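Home Storage Drop-Off Returns to Grilomcombe

The household goods exchange at the Grilomcombe branch library is open again after the winter break. Residents may leave clean, usable items in the back hall during regular branch hours and take anything they can use. You do not need a library card to do either.

Last year more than 3000 items passed through the exchange. Kitchen goods and small storage pieces went fastest. Books are handled separately and should go in the cart by the front desk, as before.

Each household may bring up to 8 items per visit. The limit is there so that the shelves can be sorted before the next day. If you are clearing out a larger home, call the branch and ask for a bulk time. Bulk times are booked in two-hour blocks and the Trasbridge Road door will be unlocked for you.

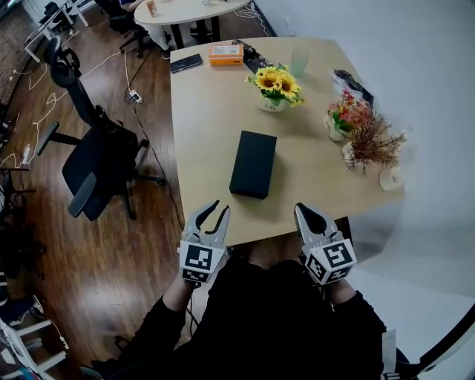 A black box on the wooden table.

Boxes, bins and baskets are accepted with or without lids. Please tape loose lids down. Plastic tubs should be free of cracks – cracked ones go in regular recycling if they carry the right number on the base. Cardboard is accepted only if it is flat, dry and free of old labels.

We cannot take mattresses, car seats, paint, propane tanks, opened food or anything with a frayed cord. Lamps are fine if they work. Leave the bulb out and put it in a bag taped to the base. Glassware should be wrapped in newspaper, with the word GLASS written on the outside.

Small furniture is a new category this year. A piece must be light enough for one adult to carry and no wider than the back hall door. Chairs, stools and end tables have done well at the Andetti Street exchange, and we expect the same here. Dressers and bookcases still need to go through the county pickup program, which has its own form. 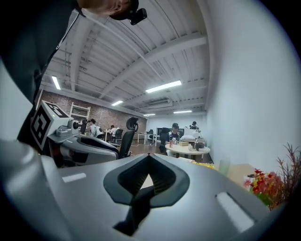
GRILOMCOMBE, 01/05/2022

Items that have not been claimed after 7 weeks are moved to the Simon Avenue storeroom and offered to the county thrift shops. Check the colored dot on the item if you want to know how long it has been out. Green dots are January arrivals.

A few reminders from last season. Do not leave items outside when the branch is closed. Rain ruined a good deal of bedding in the fall, and all of it had to be thrown away. Do not hold things for a friend by putting them behind the shelves. If you need time to come back with a car, ask at the desk for a hold slip – it is good until closing the same day.

Parking is on the Trasbridge Road side. The two spaces nearest the door are for loading only, with a 15-minute limit.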